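Table (furniture)

A table is an item of furniture with a raised flat top, supported most often by legs, a pedestal or a pair of trestles. It is used as a surface for working at, for eating from or for placing things on. The flat part is called the top, and the frame directly beneath it, where there is one, is called the apron or underframe.
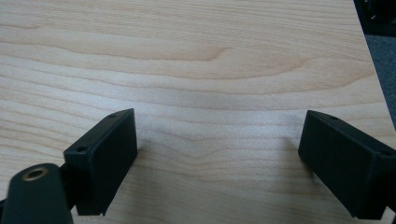
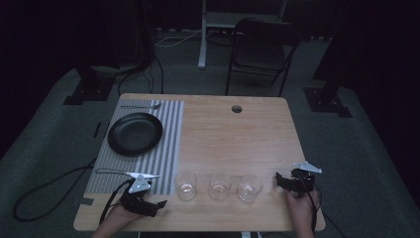
Wood grain on a tabletop; a light wooden table with rounded corners, partly covered by a striped placemat

Category: Furniture

Construction

The traditional framed table has four legs joined by four apron rails. The joint between rail and leg is normally a mortise and tenon, with the tenons of adjoining rails mitred where they meet inside the leg. Dowels and metal corner plates are used in factory work, the latter allowing the legs to be removed for transport. Stretchers, set low between the legs, add stiffness but reduce the room for feet.

A solid top is made from boards glued edge to edge. Timber swells and shrinks across the grain with changes in the moisture of the air, while its length stays nearly constant. The top must therefore be free to move on its frame. This is achieved with turned wooden or metal buttons that slide in a groove along the inside of the apron, or with screws passed through slotted holes. A top fixed rigidly to its rails is liable to split or cup.

Veneered tops consist of thin sheets of wood glued to a stable core such as plywood or particle board. The core moves very little, and the top may be screwed down directly. Veneer is cut either by slicing or by rotary peeling. Rotary peeling follows the growth rings around the log and gives a broad, wandering figure; slicing through the log away from its centre gives arched patterns known as crown or cathedral figure.

Edges and corners

The edge of a top may be left square, rounded over, chamfered or moulded. Corners are rounded to a radius chosen by the maker, larger radii being preferred in schools and nurseries. On veneered tops the exposed core is hidden by a strip of solid wood, called lipping, or by a thin edge band applied with hot glue.

Extending tables

Several methods exist for increasing the size of a top. The gateleg table has hinged leaves held up by legs that swing out from the frame. The drop-leaf table is similar but may use brackets in place of legs. In the draw-leaf table, two leaves stored under the main top are pulled out on sloping bearers, and the main top then drops to lie level with them. The telescopic table has a frame that slides apart to admit loose leaves -- these are commonly kept in a separate rack or cupboard.

The Fesdale table is a regional draw-leaf type in which the bearers are locked by a wooden peg at each end. Érica Marinho's survey of the type recorded 30 surviving pieces, all but two of them in oak. Jussara Moura has since grouped these by the shape of the peg into a Lins pattern, with a square head, and a Prullis pattern, with a round one. The workshop at Ustberg made both.

Finishes

Oil and wax soak into the surface or lie very thinly upon it, and are easily renewed, though they resist heat and water poorly. Varnish and lacquer form a film over the wood. Film finishes are harder to repair in part -- a damaged area must usually be sanded back and the whole top recoated.

See also

Desk
Trestle table
Mortise and tenon
Wood veneer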